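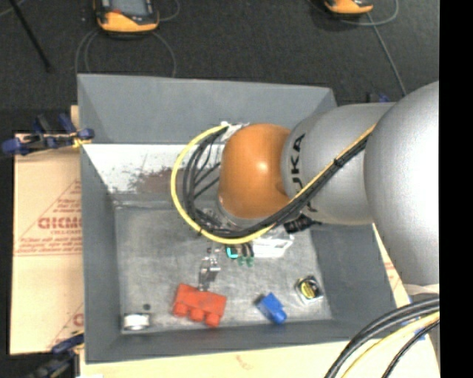
Arlo Castellanos glaubt nicht an die Tauschwohnung. Er sagt das gleich zur Begrüßung, noch bevor der Kaffee auf dem Tisch steht, und er sagt es als jemand, der drei Jahre lang selbst solche Tausche vermittelt hat. Die Rechnung, wonach die älteren Leute aus den großen Wohnungen in die kleinen ziehen und die Familien nachrücken, gehe auf dem Papier immer auf und im Treppenhaus fast nie.

Sein früherer Arbeitgeber, die Wohnungsgesellschaft Drodora, warb damals mit 300 Haushalten, die im ersten Jahr die Wohnung wechseln sollten. Wie viele waren es? »44«, sagt Castellanos. »Und da sind die mitgezählt, die sowieso ausgezogen wären. Die Tochter hatte schon gekündigt, dann kam unser Formular, und auf einmal war das ein Tausch.«

Woran lag es? Er zuckt mit den Schultern. Am Geld zuerst. Wer seit Jahrzehnten in vier Zimmern wohnt, zahlt oft weniger als ein Neumieter für zwei. In der Siedlung Sastby lag ein Angebot auf dem Tisch, kleinere Wohnung, gleicher Aufgang, zwei Etagen tiefer, für 433 Euro kalt. »Die Frau hat mich angeschaut und gefragt, ob ich sie veralbern will. Oben zahlte sie 40 Euro weniger. Was soll ich da antworten? Dass sie weniger putzen muss?«

Die Gesellschaft habe später versprochen, den alten Quadratmeterpreis mitzunehmen. Das findet er richtig, traut der Sache aber nicht. Zugesagt wurde es nämlich nur bis zur nächsten Modernisierung, und die stand in Sastby schon im April an. »Das stand im Anhang. Ich habe es den Leuten vorgelesen. Das kam im Büro nicht so gut an.«

Auf den Einwand, dass Zehntausende Familien zu eng wohnen und irgendwer doch Platz machen müsse, reagiert er gereizt. Dieses »irgendwer« störe ihn. Es klinge, als säßen alte Leute auf etwas, das ihnen nicht zusteht. »Das Ehepaar Abou Jaoude hat in seiner Wohnung fünf Kinder großgezogen. Jetzt schlafen dort in den Ferien die Enkel. Ist das Zimmer leer? In der Statistik ja.«

Auch von der Tauschbörse Dridico, über die sich Mieter im Netz selbst finden sollen, hält er wenig. Drei Partner müssten zustimmen, zwei Mieter und ein Vermieter, manchmal vier. Meist springe einer ab, wenn es um den Bodenbelag gehe oder um die Einbauküche. Ein Tausch sei an einer Markise gescheitert.

Was würde er stattdessen tun? Bauen, sagt er, und zwar kleine, barrierefreie Wohnungen im selben Viertel, mit Aufzug, bevor man jemanden zum Umzug auffordert. Ob das je bezahlt wird? Da sei er ebenfalls skeptisch. Er selbst wohnt übrigens zu zweit auf vier Zimmern. Ausziehen will er vorerst nicht.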